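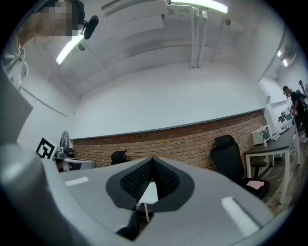 Reading the first half of this conversation, a subscriber to our newsletter wrote in to say that white paint on a ceiling full of pipes was a mistake she had made once and would never make again, on account of the dust. I took her complaint along to the second half, and the owner of the workroom laughed for a good while before answering it.

"She's right about the dust," she said. "She's completely right! But you dust a dark ceiling just as often, or you ought to, and the only difference is that with a dark one you can pretend for longer. I'd sooner see it."

For anyone joining us now, we have been talking about how an old brick ground floor in Itovthorpe became a bright, plain room that people like to work in. The owner (she asked me to leave her name out, and I'm happy to) took on the lease in June, with a small budget and a long list, and she has opinions about nearly every surface in the place. She made us tea before we started and then let hers go cold, which tells you how much she enjoys the subject.

I asked her first about the brick, the red-brown band that runs along under the white wall. Had she ever been tempted to cover it?

"Everybody wanted me to cover it," she said. "I had a quote from Lerner to board the whole wall, floor to ceiling, and it was a fair quote, I'm not complaining about them. But I kept coming in of an evening and just looking at it, you know, the way you look at a dog you've been told you can't keep. And in the end I said, do the top, leave me the bottom. The top gives you the light back and the bottom gives you something warm to look at when you're sitting down. I think if it had all gone white I would have felt like I was at the dentist."

The brick took more work than she had planned on. She brushed it down with a stiff dry brush, vacuumed it, brushed it again, and then spent two weekends picking old filler out of the joints with a screwdriver that was never quite the same afterward. She sealed it with a matte masonry sealer from the Vekport range, one thin coat and then another the next morning, and she wishes she had tried it on a hidden patch first, as the tin told her to.

"It went a shade deeper than I wanted. I like it now. I sulked for a week, though."

We got to the ceiling next, and here she really warmed up. The structure was left exposed and painted white, pipes and all, and I had assumed this was the cheap choice. She shook her head at me.

"People think leaving it open saves you money, and it does save you the cost of the ceiling, fine, but then somebody has to paint all the awkward bits. Every pipe has a back to it! I did the pipes by hand with one of those little mitten things, and I had paint in my ears. The painters did the flat parts. If I'd had it sprayed before anything else went in, I would have saved myself a whole lot of bother, and if your reader is thinking of doing hers over again, tell her that. Spray first. Move in second."

The painting came to 800 dollars in the end, paint included, and the lights came to 577. Those are the long fluorescent fixtures, and I confess I asked about them a little gingerly, as they're not everybody's favorite.

"Oh, I know," she said. "My sister calls it the supermarket. But when you're doing anything with your hands you want light that comes from a lot of places at once, so you're not working in your own shadow, and a long tube gives you that. I tried pretty lamps at the beginning. I had three of them and I was forever dragging them about. And against white paint the long ones are softer than you'd expect, the light sort of spreads itself around."

Her furniture buying has been slower. She is fond of small white tables with thin legs, and got quite cross when I called them flimsy.

"They're light, and I can pick one up by myself and put it somewhere else, and that's worth more to me than a great oak thing I'd need two strong people for. I got my first from Grewal, secondhand, with a wobble. You put a bit of folded card under it and you carry on with your life."

Then there is the pedestal fan, which stands against the brick. We talked about it for longer than I would have believed possible. She thinks a fan should be moved with the seasons and that most people stick one in a corner and forget it. In warm weather she pulls hers forward and aims it a little above head height, so the air goes over everyone and papers stay where they were put. Once a month she takes the grille off and washes it in the sink with dish soap, and dries it properly with a towel before it goes back on.

I asked what she would still like to change, and she looked up and was quiet for a moment.

"The echo," she said. "All that hard wall. On the phone I sound like I'm calling from a swimming pool. I've been pricing felt panels, some 33 dollars apiece, and I can't decide on a color. I had samples in gray, then in green, and then I stood the green one against the brick and it looked like Christmas. So it's gray, probably. Or maybe a rug. Do you think a rug would do it?"

I said I thought a rug would help, and she went off to find the catalog.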